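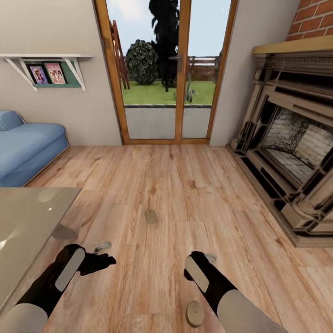

仿真客厅：左侧夹爪停在地板上一件灰色圆柱形小物件的上方。

仿真采集月报：收纳类任务进入第二轮

Clarneo项目组八月份的工作重点是家居收纳类任务的示教采集。全部数据在仿真环境里完成，由操作员遥控双臂机器人做动作，系统同步记录关节角度、夹爪开合和各路相机画面，之后交给策略模型训练。本月共提交343条轨迹，经复核后入库192条，其余的退回重采或归入失败样本库。

第二轮采集用的是同一套住宅场景，代号Mosville。这套场景客厅连着厨房，有落地玻璃门和室外花园，家具比第一轮的单间场景多，机器人在里面要走动，也要在不同高度取放东西。地面任务是其中较费时间的一类。小件落在木地板上，手臂要放得很低，夹爪尖端离地面很近，操作员主要靠头部相机判断距离，稍微压低一点就会触发碰撞终止。地板上另外放着扁圆形的物件，形状和灰色小圆柱差别较大，抓取时手腕的角度也要跟着变。

负责操作规范的Sunee Kaewkla在月中更新了地面抓取的说明。新的要求是：夹爪先在目标上方停稳，再竖直下降；两只手臂不得同时进入同一件物体的上方；如果第一次没有夹住，允许在同一条轨迹里再试一次，第二次仍未夹住就按失败提交，不要自行剪辑。以前有操作员习惯把没夹住的部分删掉再交，这样入库的数据里看不到纠正动作，模型在执行时一旦偏了就不会往回调。

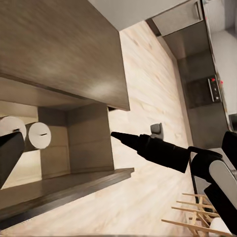

柜内两只白色纸巾卷平放，圆面朝外，夹爪位于柜体前方。

柜体类任务的主要困难在遮挡。深色柜子的隔层不深，顶板又宽，视角一倾斜，柜内物品就有一部分被挡住。夹爪的手指本身也会挡住目标，纸巾卷这种体积大的物品还好，换成小件就要靠另一侧的相机补看。Gilles Hoarau的小组对比了两种做法，一种是固定机位，一种是让操作员在靠近柜体之前先调整身体朝向。后一种每条轨迹用时更长，但复核时因“目标不可见”被退回的情况少了，从下一批开始按后一种执行。

纸巾卷的夹取点也做了统一。横放时从外露的圆面一侧进入，不要从顶上硬压。仿真里的纸巾卷按刚体处理，压下去不会变形，接触力会突然升高，这类轨迹看上去完成了，放到实机上没有参考价值。复核人员遇到接触力曲线有尖峰的，一律退回。

关于场景变化，有几位操作员问过为什么每次载入后物品位置都不一样。位置由脚本随机生成，目的就是让同一任务下的样本不要过于相似。如果载入后发现物品卡在家具里，或者落在手臂够不到的地方，请直接重置，并在备注栏填“初始状态异常”，不计入个人的失败数。

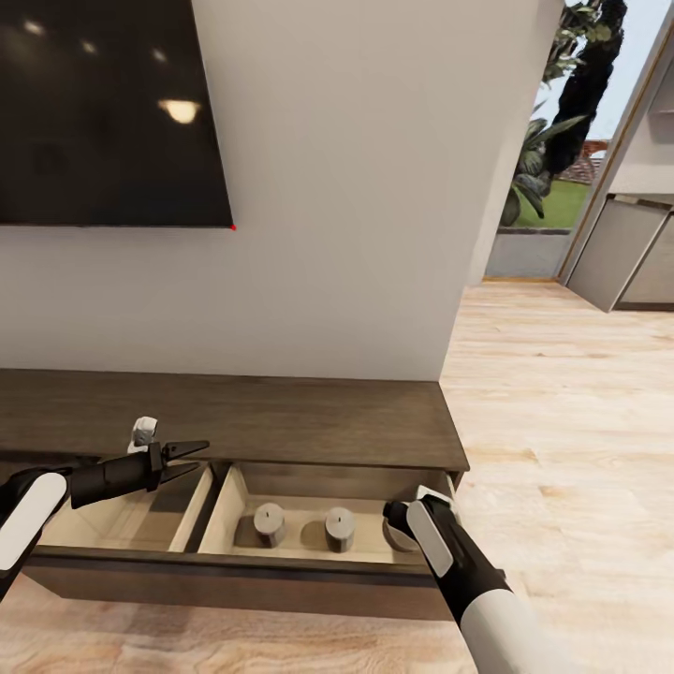 本页最后更新：八月，星期五 16:40
抽屉任务是本月新加的。电视柜的宽抽屉内部有竖向隔板，分成左小右大两格，训练用的物品以灰色小圆柱蜡烛为主。蜡烛个头小，颜色和夹爪的浅色部件接近，图像分割模块有时会把两者连成一块，Ağca工具组正在调整标注脚本，调整完成之前，抽屉任务的分割标签暂不发布，轨迹和原始画面照常提供。

这类任务对双臂配合有要求。一只手臂在抽屉一端工作时，另一只应留在隔板的另一侧，或者退到抽屉上方，保持手指张开。两只夹爪挤在同一格里，很容易碰倒已经放好的蜡烛。提交时还要注意指令文本的写法。请写清楚格子和方向，例如“把右格最右边的蜡烛放到左格”，不要只写“整理抽屉”。左右一律以面对柜子的方向为准，不以机器人相机画面的边缘为准，本月有一批轨迹就是在这里写反了，改起来很花时间。

采集时段方面，遥操作工位仍为8个，每人每班连续操作不超过40分钟，到时间系统会弹出提示，保存当前轨迹后即可离席。需要换班的请在Tenmont排班页面上自行调整，不必再发邮件。手柄扳机回弹变慢的，请登记工位号，统一更换。

下一批任务清单已经放在项目共享目录，内容包括地面小件拾取、柜内纸巾卷取放和抽屉分格摆放，难度分级沿用第一轮的标准。已经做过地面任务的操作员优先安排到抽屉任务。新加入的操作员先完成练习场景，由Sunee Kaewkla看过录像后再排正式班次。对操作说明有修改意见的，请直接在文档里批注，周会前会集中处理一次。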